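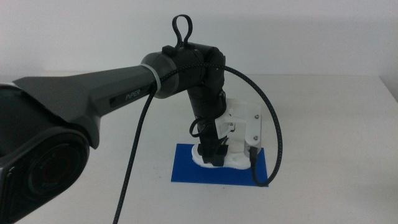 Fenna, I read your message twice and then went and stood in my own hallway for a while, because the short answer to "which white" is that I've gotten it wrong in four rooms and right in two, and I only half understand the two. The longer answer is that you can't judge a white until it's next to another white. Look at the plain white wall up top with the white tabletop in front of it. If a friend asked you what color either one was you'd say white and go back to your coffee, and you'd be fine, until you had to buy a can of paint to match. That's the whole trouble with an old house. You've got trim, ceiling, walls, a radiator, a sink, and every one of them is "white" to whoever put it there.

Fenna Bakker wrote:

> Hi all, new-ish to the list, hope this is the right place.
> We've got the plaster patched in the front room (thanks to
> everyone who talked me down off the drywall idea) and now I
> have to pick a paint. I thought white would be the easy part.
> The room faces north, the trim is old oil paint gone kind of
> creamy and I'd like to leave it alone if I can. I brought home
> 13 sample cards and they all look like the same card until I
> put them on the wall, and then they all look wrong. One went
> blue, two went pink!
> Does the ceiling have to match? Does flat really hide patched
> plaster or is that just something people say? And is it crazy
> to paint over the old stuff without sanding, it seems to be
> stuck on pretty good.
> Fenna

OK, taking these in no kind of order.

Cards are no use. I know they're free and I have a kitchen drawer full of them too, but they're tiny and they're stuck to other cards, and your eye does something funny with that. Buy the little sample pots. Paint a big piece of poster board with each one, two coats, leaving an inch of bare board all the way round so the old wall color doesn't creep in. Then lean it up next to the trim. NEXT TO THE TRIM. I taped mine to the middle of the wall where it looked gorgeous, and then the first time I saw it up against the door casing the casing looked like somebody had smoked in there since the war (somebody had, probably).

With creamy old oil trim and north light I would not go anywhere near a bright white. Your trim will look dirty and you'll end up repainting it, and then you're stripping a door at midnight. Go warmer than you think. The one that finally worked in our dining room is called Bestamell, it's a Verkitz color, and on the card it looks like custard. I nearly didn't buy it. On the wall in gray light it reads as a soft white and the old trim next to it just looks like trim. In the south bedroom the same paint really does look like custard, so don't do what I did and buy for both rooms at once. 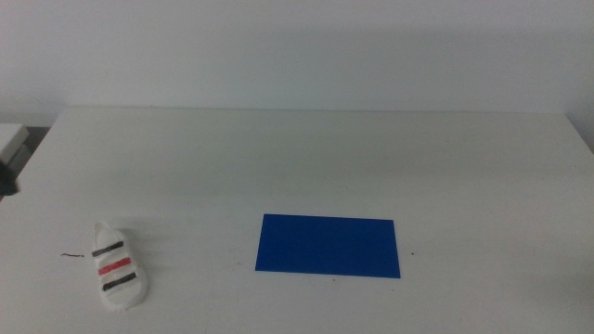

Toy sneaker on a white tabletop, white wall behind. Try matching any of those from memory.

About pink and blue. The way it was explained to me at Vanhove (the paint counter in back, past the lumber, ask for Ruben Van Damme because he's patient) is that there's a dab of some other color in nearly every white, and you don't notice it until there's a lot of wall and not much sun. He'll tell you what's in the mix if you ask, and he'll put a drop of it on a stick for you. A little yellow or a little brown is what you want on the north side. I came home with one that had violet in it and the baby's room looked like the inside of a shell. Pretty, I guess? I slept badly thinking about it and redid it in January with the windows shut, and do not recommend.

Ceiling. Doesn't have to match. We used the wall color cut in half with plain white, and it took the edge off. The front room at the Flutton house was 16 feet long with a low ceiling and a stark ceiling white in there felt like a lid. If yours is tall you may like it brighter. I would paint the ceiling first and then not decide anything about the walls until you've lived under it for a few days.

Flat does hide patches, yes, that one is true. It won't save you from a ridge, though. Get a bare bulb and hold it right against the wall so the light rakes across, and anything you can see like that, fix now. Skim it, let it go properly hard, sand it by hand. And prime the patches! New plaster drinks paint and you'll get dull spots exactly the shape of your repairs, and they don't go away with another coat, they just get thicker. I've got one over the stairs shaped like Ohio.

Now the old stuff. How old is the house? I didn't see it in your message and it matters a lot, because if it's oil and it's from before the late seventies I'd assume lead until you've had it tested. Don't dry sand it. Please don't dry sand it, I mean it. If it's sound you can wash it, rinse it, and use a bonding primer over it, and leave it where it is. Latex straight onto glossy oil will look great for a month and then you'll bump it with a chair and a piece the size of your hand will come off like sunburn. I did the back stairs that way — well, my brother-in-law did — and I'm still picking at it.

Last thing, buy all the paint at once and pour the cans together in a big bucket before you start. Two cans of the same white off the same shelf are cousins at best. I ran short behind the radiator and the new can dried just that bit cooler, and of course that's where the sun lands at four o'clock.

Write back and tell us what the trim is doing, and which way the hall light comes in. I have most of a sample pot of Bestamell left if you're anywhere near Flutton and want to come get it.

Ashley Mottram

We use cookies to remember your reading settings. Accept / Manage choices

Get the list digest by email once a month. Sign up

Comments (4)

Frans Mulder
Agree on all of it except cutting the ceiling color. I tried half strength and couldn't tell it from the walls, so I'd wasted a gallon. Go a quarter.

Siebe Aerts
The bare bulb trick is good but do it after dark or you'll miss half of them. I found 19 bumps on one wall and stopped looking.

Fenna Bakker
Thank you!! House is 1924 so I'm ordering the lead test tonight. Poster boards are up. The bright one is out already, you were right about the door.

Frans Mulder
1924 is lead for sure somewhere. Do the window sills too, not just the door.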